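About Vallthorpe Bin & Tote

Vallthorpe supplies, repairs and takes back reusable bins for parts rooms, packing lines and stockrooms. We work out of one building on Desden Road. Most of our customers are within a day's drive, and most of them have been with us for a while.

The business started as a repair bench. A packing company had a stack of bins with bent rims and did not want to scrap them, so we straightened them, and then the shop next door sent theirs over. Selling bins came later. Repair is still the larger part of what we do.

What we handle

We stock open-top bins with straight or sloping walls, lids, dividers, liners and dollies. Sloping walls are the ones we get the most orders for. Small parts slide toward the middle of the floor, and a person reaching in has more room for the wrist and forearm. Straight walls hold more for the same footprint and stack better on a shelf. If you are replacing only part of a set, send us the rim measurement as well as the floor measurement, as older bins often match on one and miss on the other.

Scratches on the inside walls are normal wear. A bin that is picked from every day will show them within its first months, and we don't charge for them when a rental bin comes back. We do look at the rim, the corners and the floor. A cracked corner goes to the bench. A floor that no longer sits flat gets pressed, and if it won't hold, the bin is retired and sold as scrap.

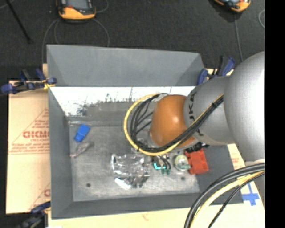 Can we keep one or two parts in a large bin, or do we need a smaller one?

A large bin is fine for a few parts as long as you have the space for it. If the parts get scratched when they slide, add a liner or a divider, both of which can be cut to fit at our counter.

How the rental program works

Bins go out clean, with a tag on the rim. The tag number is tied to your account in Etach, the inventory program we use, and you get a list of what you have each September. The rental term is 7 months and can be extended by phone or email. Bins come back to the side door on Desden Road, where they are emptied, washed, dried and inspected. Please take out your parts before you send them. We hold anything left in a bin for 5 working days and then call you.

Lost bins are billed at the replacement price on your agreement. Damaged ones are billed only if they can't be repaired.

Who we are

Noemi Alcantara runs the shop and answers most of the quote requests. The repair bench and the wash area are staffed on weekdays. Deliveries go out on our own truck, except for orders to the Yang warehouse district, which are combined and sent by freight.

We don't have a showroom, but you are welcome to come in and look at sizes before ordering. Bring a typical part with you if you can.

Visiting and contact

Vallthorpe Bin & Tote
1148 Desden Road
Counter closes at 3 p.m. on Fridays
Returns: side door, ring the bell

Page last updated 03/07/2019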